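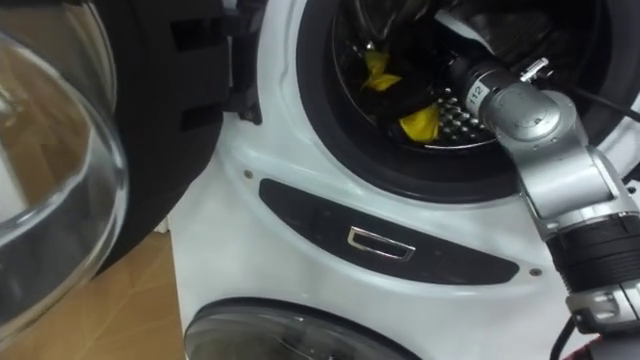 Yellow and black in the same drum. Most colored laundry can share a wash.

I stopped sorting my laundry by color four years ago, and I think most households could do the same.

I was raised on sorting. My mother kept separate piles on the bathroom floor for whites, lights, darks, reds and anything yellow, and a child who dropped a sock on the wrong pile heard about it. A yellow dishcloth would wait on that floor until it had company. In our apartment in Pondport that meant it sometimes waited until the next week, getting sour, while the machine ran half full of something else.

The rule made sense when it was made. Dyes bled, people washed hot, and a new red shirt could turn a family's underwear pink. I don't dispute any of that. But I wash nearly everything cold now, and the clothes I buy have mostly been through factory rinsing before they get to me. In four years of mixed loads I have had one accident, a cheap navy towel that turned a pillowcase gray. I still use the pillowcase.

What I sort by now is weight and dirt. Towels go with towels and jeans, because they take so long to dry. Shirts and thin cotton go together whatever their color. Kitchen rags go in by themselves if there is grease on them. That gives me two loads in a normal week where my mother ran five, and I don't need anywhere to keep the piles.

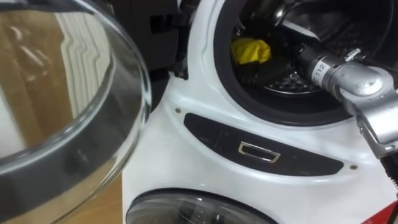
A yellow cloth near the mouth of the drum, with a dark piece beside it.

My neighbor Kadri Lapiņa disagrees with me on this. She worked for 20 years at the Pärn laundry on the harbor side, and she says the damage from mixing is slow. A bright yellow goes a little dull each time, and you don't see it until you buy a new one and hold them together. She is probably right. I tried it with two napkins from the same set, one used and one still in the drawer, and the used one was duller. Whether the black cloths did that or the sun on the balcony did, I can't say.

My answer is that a napkin is for wiping your mouth. If a thing is dear to you, wash it alone or by hand. I do that with one wool sweater and a tablecloth from my aunt. New jeans get a wash of their own the first time, and whites that need to stay white, like a work shirt, should stay out of the mix.

The rest can go in together. Check the pockets, close the zippers, and look inside the drum before you walk away with the basket, as small dark things are easy to miss in there.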